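## Section 2 – Murnel rail, hanging prints on old plaster

Read this before opening the hardware bag. Covers the Murnel hanging rail (the 1000 mm one) on plaster walls. Drywall is in the next section, brick is in the back. Notes by Severino Alcaraz, Sunday, April 26, 2020. Replaces the January sheet – toss that one, the anchor sizes were wrong.
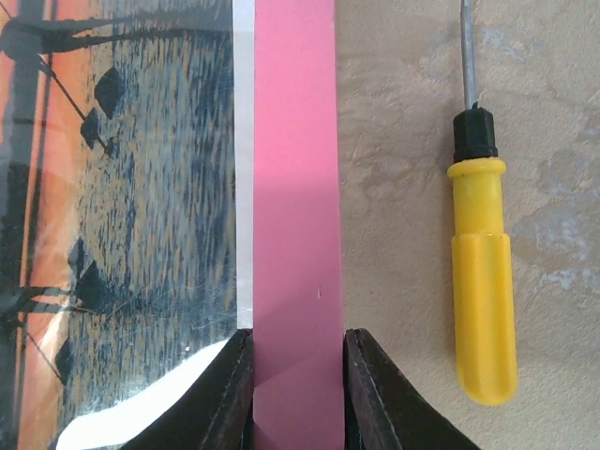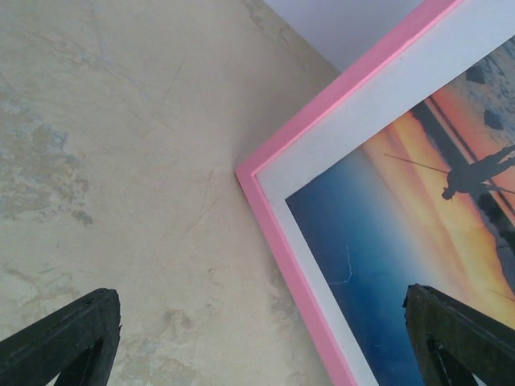 *Top: sea and turbine print, with the yellow-handled screwdriver. Bottom: mottled plaster, stained on the left side.*

### Before you start

Check the box. Should have:

- rail, in its sleeve
- end caps, left and right (they are not the same, look for the notch)
- Sikora plaster anchors, bagged
- matching screws
- hanging cords with hooks
- paper drilling template, folded

Anything missing, call the Gidlow store with the order number. Don't swap in anchors from the drywall kit. They look close. They aren't.

You also need a drill, a level, pencil, painter's tape, a vacuum, and a regular hand screwdriver. No impact driver.

**CAUTION:** Find out what's behind the wall first. Pipes, wiring. Use a detector, run it both directions. If it beeps where a hole goes, move the whole rail. Not just the one hole.

### Checking the plaster

1. Knock along the line where the rail will go. Solid sound, good. Hollow or rattly, mark it with tape.
2. Press on any stained or discolored area with your thumb. Should not give.
3. Look for cracks. Hairlines are usually fine. Anything you can fit a fingernail in, fill it and let it cure before drilling.
4. Wipe the line with a dry cloth. Chalky dust keeps coming off? Prime that strip first.

**Note:** Staining alone doesn't rule a wall out. If you don't know where the stain came from, get somebody to check for a leak before you hang anything over it. Old dry stain – go ahead.

**Note:** If more than one anchor hole lands on hollow plaster, stop. Pick another wall or go to a freestanding panel.

### Marking and drilling

1. Unfold the template. Tape the top edge up where you want the rail.
2. Level it. Don't trust the ceiling line, old rooms are never square.
3. Put a bit of painter's tape over each hole position, mark through the template with the pencil.
4. Take the template down. Keep it, you'll want it for the second rail.
5. Drill slow, hammer action OFF. Use the bit size printed on the anchor bag. Depth is 50 mm. Put tape on the bit so you know when to stop.
6. Vacuum each hole out.
7. Push the anchors in by hand until flush. A light tap is OK. If it spins in teh hole, the hole is too big – go up one anchor size, do not pack it with paper.

**CAUTION:** Eye protection and a dust mask. Old plaster can have old paint on it. Very old house, test for lead before you drill.

### Fitting the rail

1. Left end cap on first. Notch faces up.
2. Hold the rail against the wall, start all the screws by hand before tightening any.
3. Tighten from the middle out. Snug only. When the rail stops moving, quit.
4. Check the gap behind the rail with the wall light on. Up to 2 mm is fine. Over that, shim it.
5. Don't put the right cap on yet! Cords slide in from that end.
6. Slide in the cords, then the right cap.

Joining to a second rail: use the Bekier joiner, part 924, sold separate. Slide it half way into the first rail, then bring the second one up to it. Same tightening order.

### Prints

Loose prints need a backing board or a frame. Don't clip the hooks straight to paper, it will tear.

1. Lay the print face up on something clean. Hands dry, no lotion.
2. Keep screws and tools away from glossy surfaces. They scratch if you look at them wrong.
3. Trim the board to size, then mount or frame it whichever way you like.
4. Two cords per print. One cord only for really small stuff.
5. Hook on, slide the cords till it hangs straight, then lock the hooks.
6. Step back. Fix the height. Lock again.

**Note:** Long horizons show a tilt worse than anything. Sea views, skylines. Level the picture itself and then check by eye, sometimes the horizon in the print is off and the frame is fine.

### After

- Leave it up overnight with just the lightest piece on.
- Next day check the screws. A quarter turn is ok, no more.
- Dust on the floor under an anchor = it's moving. Take everything down and redo that hole.
- Recheck whenever you rehang, or after heating season.

Glass fronts and anything heavy: see weight chart, inside back cover. Dont guess.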